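Skerkell Tidy-Up Kit: home trial inspection checklist with comments
Reviewer: Samina Janjua
Second check: Prys Nicholas
Supplier: Dretix
Unit number: 3776
Date of inspection: 01/01/2019

What is being checked

The Skerkell kit is an arm with a two-finger gripper, a wrist camera, a wheeled base, a charging dock and a software license. Dretix rents it by the month to households and small offices for picking up light items. We are deciding whether to list it in our rental catalog. The checks follow our own sheet for powered equipment used around people, with a section added for the gripper.

Marks used: OK, OK with comment, FAIL, N/A.

Section A. Delivery and paperwork

A1. Shipping cartons undamaged on arrival. OK

A2. Packing list matches contents. OK with comment
The spare finger covers were on the list but came two days later in a separate envelope. Dretix sent them without being asked.

A3. Printed manual in English. OK with comment
The manual is 46 pages. The emergency stop is first mentioned on page 11. It should be on the first page or inside the front cover. Prys has written to Dretix about this.

A4. Rating plate on base readable. OK

A5. Warranty card and service contact supplied. OK
Service is handled by a company called Jultden. I called them with a made-up fault and got a person on the second try.

Section B. Base and power

B1. Wheels turn freely, no hair or thread in axles. OK

B2. Wheel brakes hold when arm is fully extended. OK with comment
They hold on tile and wood. On a loose rug the whole base slid a little with the arm out to the side. The manual says hard floors only. The sales page does not say that, and it needs to.

B3. Charging dock sits flat, cord not in a walkway. OK

B4. Cord and plug free of nicks, no exposed wire. OK

B5. Battery latch closes with a click and cannot be opened by hand without the key. FAIL
The latch clicks but I could open it with a thumbnail. Prys got the same result. A replacement latch has been promised. Not to be rented out until this is fixed and rechecked.

B6. Battery case free of swelling after a full charge. OK

Section C. Emergency stop and speed

C1. Stop button on base works from every side. OK

C2. Stop button on remote works from the next room. OK with comment
Worked every time with the door open. With the door closed there was a short delay. We would tell renters to stay in the same room, and the rental agreement should say so.

C3. Arm holds its position after a stop and does not drop. OK

C4. Arm does not move by itself when power comes back. OK
It waits for the green button to be held down. This is done well.

C5. Speed limit is on by default. OK

C6. Speed limit cannot be turned off from the phone app without a code. OK with comment
The code on our unit was the factory one and it is printed in the manual. Change it before each rental.

Section D. Gripper and wrist

D1. Both fingers secure, no side play. OK

D2. Finger coverings free of cuts, lifting edges or bare spots. OK with comment
No cuts found. Run a fingertip along the full length of each finger, tip to base, with the power off. Looking alone is not enough on a shiny black surface where reflections can hide a nick.

D3. Fingers open again when they close on something hard. OK
Tested with a wood dowel and then with a rolled magazine. Do not use your hand for this test.

D4. Gripper lets go of load when commanded after a stop. OK

D5. Load stays within the stated limit of 600 grams. OK with comment
The kit refuses heavier items with a beep and a message in the app. The beep is quiet. Somebody with a TV on would miss it.

D6. Wrist camera lens clean, camera view steady in the app. OK
The fingers are always in the view and take up a good part of it. Renters should be told that this is normal, or we will get calls.

D7. Camera can be switched off by the user. OK with comment
There is a switch in the app but no cover on the lens. Some customers will want a cover. I would.

Section E. Room check before use

Do this section every time the kit goes to a new room.

E1. Drinks and open liquids moved out of the arm's reach. Bottles with caps on count too, if they are on a table edge.

E2. Curtains and cords tied back where the arm could catch them.

E3. Small standing items on tables noted in the app as "leave alone." The kit does not know a keepsake from clutter. Figurines, toys and tablet stands should all be marked.

E4. Waste bins with liners: push the loose edge of the bag down over the rim. A thin bag is the item most likely to snag on a finger.

E5. Cardboard boxes with open flaps closed or moved.

E6. Plush toys and throw pillows on sofas are fine to leave, but mark them in the app if they are to stay put.

E7. Floor dry. Stains on tile are not a problem for the base, but check them with a shoe first.

E8. Children and pets out of the room while the arm is powered.

Section F. Result

Not passed. One failed item (B5). All other items passed, several with comments.

Required before listing: new battery latch, checked by two people.

Requested from Dretix: emergency stop moved to the front of the manual, hard floor notice on the sales page, louder beep, lens cover.

Price was not part of this check. Prys thinks the monthly rate is fair next to the Ansari arm we looked at in July, which had a stronger grip but no remote stop at all. I agree on the stop and have no opinion on the rate.

Recheck of B5 and C2 to be entered on a new sheet, with this one attached.

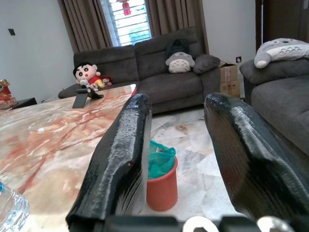

Keep the completed sheet with the unit's service folder and send a copy to Jultden along with the old latch. Finger coverings are to be checked again at every return, using D2, and the result signed by whoever takes the kit back in.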